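4. Living with stone: what people told me about marble counters

4.1 Why I asked about counters at all

I didn't set out to write about countertops. The interviews in Kemcombe were supposed to be about recipes, and who in a household gets to keep them, and my question sheet had exactly one line on the kitchen itself ("Is there anything about this room you'd change?"). But people kept going back to the counter. They'd be halfway through telling me about a grandmother's dumplings and then they'd stop and rub a spot on the stone with a thumb, and off we'd go for ten minutes on lemon juice. By the second month I gave in and added a proper set of questions.

So this section is a bit of a detour, but I think it earns its place. The transcripts give me 1,540 separate remarks coded as being about a surface, and most of those came up before I'd asked. Manju Sachdeva and I coded them separately and then sat down together over the ones where we disagreed. Most of our fights were over the word "mark." Manju wanted every mark treated as damage. I'd been in the rooms, and I'd heard people say it fondly, so I kept pulling those remarks out into their own pile. We ended up with separate codes for stains, etching, chips and what we called "kept marks," and I'd do it the same way again.

4.2 What marble means to the people who have it

The stone people had in mind when they said "a proper kitchen" was nearly always the same one: white, with thin gray veins (Figure 2). Hardly anyone brought up green or black marble, and the two households with a dark stone both described it to me as something they'd put up with. White marble came with a whole package of ideas attached. It was for rolling dough. It was for people who cooked a lot, or for people who never cooked and had money, depending on who was talking and, I have to say, on whether they owned any.

Figure 2. A white marble countertop with fine gray veining, set out with cooking items.

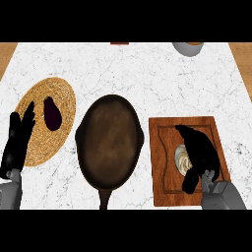 Owners talked about the first year as a kind of nervous stretch. One woman told me she'd kept a folded dish towel under every single thing, the salt included, and that she'd snapped at her brother-in-law over a glass of wine in a way she still felt bad about. Then something gets spilled, and the surface goes dull in one place, and after that people seem to loosen up. I heard some version of this story so often that I started listening for the turn in it. "Once the first one's there, it's yours," is how a retired bus driver put it, and I've borrowed his phrase for the title of the talk version of this paper (he knows, and he's pleased!).

What surprised me was how little the first spill had to do with cleaning advice. Everyone had the advice. They'd been given a care sheet, or they'd looked it up, or a cousin had told them about baking soda paste. Seven of the households had bought Fastolel, a stone sealer sold in the hardware store on the main street, and when I asked how often they used it the answers ran from "twice a year, religiously" to a long pause and a look toward the cabinet under the sink. Owning the bottle mattered more than using it, as far as I could tell. It sat there as a promise.

4.3 People who'd like marble and people who'd rather not

I don't want to make it sound as if everybody was in love with the stuff. Junhao Yuan, who ran the follow-up interviews while I was away in February, got a much grumpier set of answers than I did, and at first I put this down to the weather. Going back over his recordings, I think he's simply a better listener to complaints. I tend to laugh along and move on, and he waits. Four people told him at length that they regretted the counter and had never said so to the person they shared it with. I had talked to every one of those four in the fall and come away thinking they were happy.

The renters are a different story again. Most of them had laminate, and they were a lot more cheerful about it than the home improvement literature would lead you to expect. Bimness (2.3 above) is where most of the rentals are, and the kitchens there were all put in at the same time, so neighbors know each other's counters and trade tips on the seam by the stove. A hot pan ring was a funny story in Bimness. Up at Dubey, where the houses are bigger and the counters are mostly stone, the same ring was a thing you moved the fruit bowl over.

4.4 A note on how the talk was collected

All the remarks in this section come from interviews that took place in the kitchen, with the person standing at or near the counter for at least part of the time. I'd tried a few at the dining table early on and they were flat, so I dropped the table. Visits ran about 20 minutes longer in the kitchen than out of it, and a good share of that was people cooking something or making me a sandwich. I've left the food talk out of the counts here and put it in Section 5, apart from remarks where the food was the thing doing the staining. Turmeric, beets and red wine account for nearly all of those, and the turmeric remarks are long enough and cross enough that they get their own table in the appendix.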